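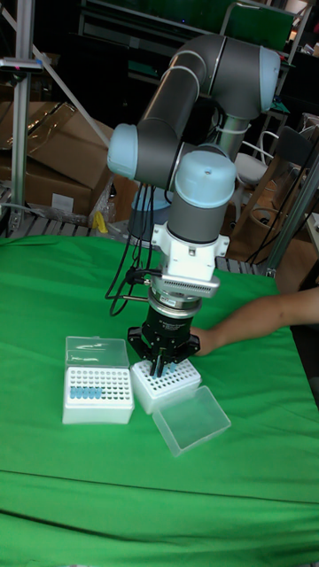 Clelteren, 08/11/2018

nevavar_club
Our student team is moving pipette tips between two racks for the Wiruner project, and the gripper tends to grab neighbors too. Any tips (sorry!) before our November demo?

benchmouse
Start with the tips spaced well apart – and go slowly on the way down. 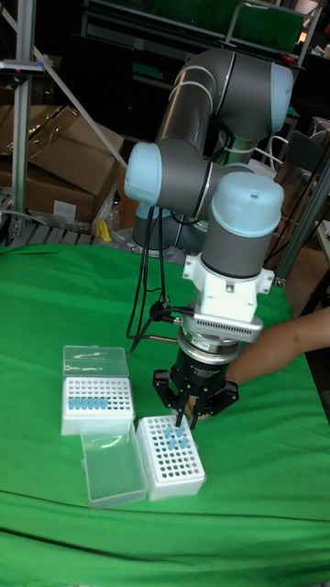 Should we reteach the points if a rack gets bumped?
Reteach one corner hole first, then check the far corner before you run anything.

row12
Just buy thinner fingers, lol.

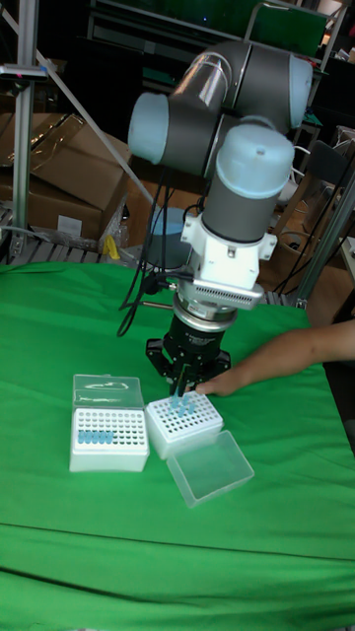
Fingers down at the right-hand rack, Nevavar club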